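Subject: Re: [catalog-l] Sort keys for titles with leading articles
From: Harriet Fitzsimmons
Date: Tuesday, July 29, 2025

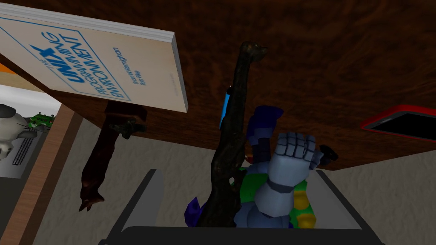 ## Short answer

Store the sort key in its own field, generate it at import, and let a person override it. Do not compute it at display time. Details follow, with Wanda's message quoted where I am answering it.

## Wanda's points

> On the Dunham branch we strip "The", "A" and "An" from the front of the
> title when the list is drawn. This works for English. It fails for the
> German and Spanish holdings, and it fails for titles where the first
> word only looks like an article. "A to Z of Garden Pests" files under
> T, for example.

Agreed, and the failure is worse than it looks. The strip runs on the title string with no reference to the language code, so "Die" is kept in German titles where it should be skipped. If someone adds "Die" to the list to fix that, every English title beginning with the verb moves too. One flat list of articles can't serve a mixed collection.

The language code is present on most of our records. Where it is missing, skip nothing. A title filed under T for "The" can still be found by a patient reader. A title filed under its second word when the first one mattered usually can't.

> Would a character count be simpler? The old Bradau records already
> have one. We could read the number, drop that many characters, and be
> done.

The count is simpler, and I would use it as the input for those records. I would not keep it as the stored form. Three problems:

1. The count includes the trailing space. Some of the Bradau staff entered 3 for "The" and some entered 4. With 3 you get a key starting with a blank, and those titles all land at the top of the list.
2. It counts characters, but the Plodlow export script slices bytes. A title such as "L'été" comes through fine because the skipped part is plain ASCII. A title with an opening curly quote before the article does not.
3. When the title is corrected later, the count is not. I found 138 records where the number pointed into the middle of a word.

Trim leading blanks and punctuation after applying the count and the first problem goes away. Decode before slicing and the second does too. The third needs a check at import, described below.

> Also, do we sort "UNIX" before or after "Unix"? The shelf list and
> the web list disagree.

Neither. They should compare equal at the first level, with case used only to break a tie. The shelf list is still sorting on raw code points, which puts all capitals ahead of all lowercase letters. The web list uses the database collation. Fold case when the key is built and both lists will agree without any change to the shelf list program. The tie then goes to the author field, and after that to the year.

## Proposed rule

For each record, in this order:

- If the override field is filled, use it as is, case folded.
- Otherwise, if there is a skip count and the character just before the cut is a space, an apostrophe or a hyphen, apply it.
- Otherwise, if there is a language code, remove one leading article from that language's list.
- Otherwise, use the whole title.

Then trim leading punctuation, collapse runs of blanks to one, fold case, and cut at 160 characters. The limit comes from the Plodlow index, which ignores anything past that point.

The second step also handles a count of 3 for "The" badly, as written, since the character before the cut is "e". Those records drop through to the language list and come out right as long as the code is there. I would leave it that way. Adding a special case for off-by-one counts makes the rule harder to explain than the records are worth.

Numbers are a separate matter. I would leave digits as digits. Padding them so that 9 files before 10 is useful within a series, but the series field already does that job.

## Test results

I ran the rule against some 200 titles from the Eyvindsson gift, which has the worst mix of languages we own. Two came out wrong. One is a Spanish title coded as Portuguese, so the record is at fault. The other is a French title that opens with "Un" used as the number one. That needs an override, and no article list will catch it.

I have not tested anything in a non-Latin script. We have very few of those and they have romanized titles in a second field. Someone should decide which of the two fields feeds the key before this goes in.

## Open items

- Wanda, can you send me the article lists you have for German and Spanish? Mine leave out the inflected forms, so "Dem" and "Den" are not handled.
- The override field needs a name. I have been using sort_title. If that collides with anything on the Dunham side, tell me.
- Existing keys will have to be rebuilt once. On the test machine the job took under 2 minutes, so it can run on any evening in August.
- The printed shelf list will change order in places. Whoever is partway through an inventory should finish it from the old printout.

Patch to follow when the article lists are settled.

Harriet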